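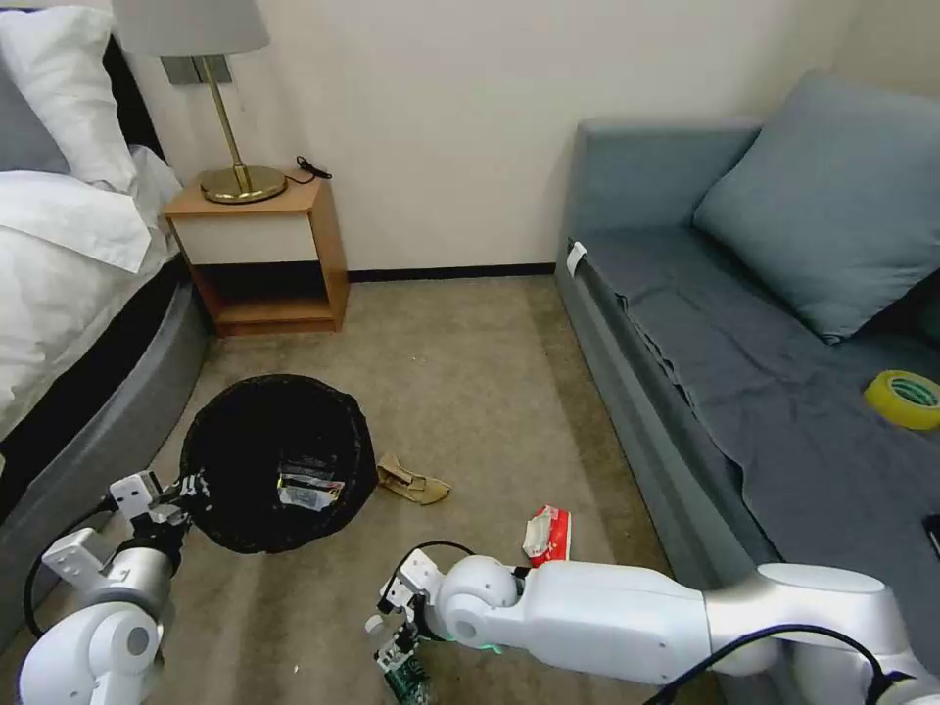 September, past eleven at night

Day four without coffee, if you accept my definition of a day, which begins after the first cup. I had that first cup at six this morning, standing at the sink, and consider the matter closed.

The choir has started up again. I swore in June that I was finished with it. I had a speech prepared, and I had even practiced the part where I look sad. Then Telma Sosa phoned while I had my hands in a chicken and asked whether I was coming back, and I said of course, what a question, because I wanted to get off the phone and wash. So I am an alto for another year, on account of poultry.

Rehearsal is still in the room over the Kindarville library, where the radiators are either off or trying to kill us. Tonight they were trying. Leandro Navarrete conducted in a wool vest and got pinker and pinker through the Painemal, and would not take it off. I suspect the shirt underneath isn't ironed all the way around. I have done that myself, ironed only the visible portion. It works until there's a fire drill.

The Painemal is a piece for the spring concert, in 2 parts that ought to be 4, and it sounds like people looking for their keys in the dark. Leandro says we will grow to love it. He said that about the Latin thing with the clapping, and I have grown to love it the way you love a tooth that only hurts with ice cream. Page six has a note for the altos that I believe to be a printing error. I raised this. He played it on the piano, twice, and it is not a printing error. It's just ugly and it belongs to us.

Ainhoa Iglesias is the new soprano. She is perhaps thirty and can read music, so she's already disliked by the people who have been there longest, me included until the break, when she gave me half of her cheese sandwich without my having to look at it for very long. She moved here from the coast for a job at Plaker. I asked what Plaker makes and she told me, and I nodded, and I couldn't tell you now under oath. Something goes inside something else.

She asked how long I'd been singing with them and I said oh, a while. The true answer is since before the library had an elevator.

Iara Cabral is not speaking to Tadeo Maldonado over the folders. As far as I can reconstruct it, Tadeo took all the black folders home in June to replace the elastic, and brought them back tonight with the elastic replaced and the name labels gone, and hers had her breathing marks in it from the year 2000. Twenty-some years of little penciled commas. He says she can have whichever folder she likes. She says she'd like the one that's hers. They both have a point and they both know it, so it could last until Easter. They sat at opposite ends of the row and sang at each other.

I ended up with a folder containing somebody's grocery list. Leeks, batteries, card for M. I have been thinking about M on and off all evening. I hope it was a birthday.

Sang badly in the first half, better in the second. There's a stretch in the old harvest song where the altos finally get the tune, eight bars or so, and then it's taken away again and handed back to the sopranos, who don't even look grateful. But we had it, and the room went quiet around it, and Leandro forgot to correct anyone. I'd climbed the stairs intending to tell him I was only back until Christmas. I didn't bring it up.

Walked home with Telma as far as the bridge. She is on about her knee and I'm on about my ear, so we took turns – one knee, one ear, one knee, one ear – and got to the bridge feeling we'd had a good long talk. She thinks I should have the ear looked at. I think she should have the knee looked at. We agreed to do neither until the other one goes.

The river is low. Somebody has put a traffic cone on the rock in the middle, and I can't work out how they got there and back with dry feet, or why they wanted to.

Bisby was waiting behind the door with his complaint ready. He'd been fed at five. He holds that five was an insult, a sort of rehearsal for dinner, and he followed me from room to room, making his case in that cracked voice. I gave him two biscuits to stop him and he ate them and went on. He is 60 in cat years, or possibly he's over 60, the chart from the vet's office is smudged right where I need it. Either way we are now the same age, and he's taking it worse.

Supper was toast, then the other toast. I meant to make the soup. The squash is still sitting there from the weekend market looking like an obligation. Tomorrow.

Things to do, since I'm awake (that tea was supposed to be herbal and I have my doubts):

Call about the gutter.
Find the good pencil.
Learn page six, or learn to mouth page six convincingly.
Return Iara's casserole dish before she stops speaking to me as well.
Ear.

I did try page six just now, under my breath. I can get up to the ugly note and I can carry on from after it, so strictly speaking it's almost all there. It's like a staircase with one step gone. Bisby left the room at the first attempt, came back, sat down, heard the second attempt and left again.

What annoys me is that I've had the harvest song in my head ever since the bridge, the eight bars, over and over. I hummed it brushing my teeth and got toothpaste on the mirror. I was going to have my evenings back this fall. I was going to read the Russians. They're on the chair with a sweater over them, all three volumes, and I notice I've put the choir folder on top of the sweater.

Spring concert is in April. Telma says we're to wear navy this year instead of black, and I own nothing navy except a raincoat. I'll ask Ainhoa where a person buys such things. She looks as if she'd know, and she may have more cheese.

Rain starting. I should get up and close the kitchen window. Give it a minute.

Closed it. The sill's soaked and so is the phone bill.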